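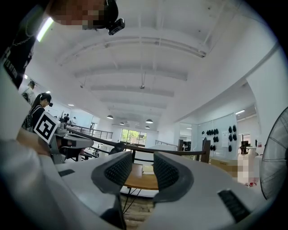 Reporting the Breaking Story – Notes for Week Six

Last updated: 12th October
Posted by the course instructor

Welcome back, everyone, and thank you for the lively talk last time (we ran over again, my fault entirely). This week we stay with spot news, and with the practice story I handed out: an overnight warehouse fire in Bromthorpe that has closed the Esquivel bridge.

Start with what you know for sure. A road is closed, a building is damaged, a crew is still there – that is plenty for a first version. Your opening sentence should run to 30 words at most, and I'd be very happy with fewer! Name the source of anything you didn't see for yourself, even when it feels clumsy to do so.

A word on numbers, as several of you asked. The power company in our story, Maltis, gives 1,487 homes without electricity, while the fire chief gives "more than 70" people moved out overnight. Those are two different things from two different sources, so please keep them in separate sentences and say who gave you each one.

Injuries need extra care. Don't guess at a cause, an age or a condition, and don't use a name until the family has been told and officials have released it.

For next class, write your 141-word version of the fire story and bring a printed copy. Read the Jimirik flood packet too, at least as far as the second press briefing.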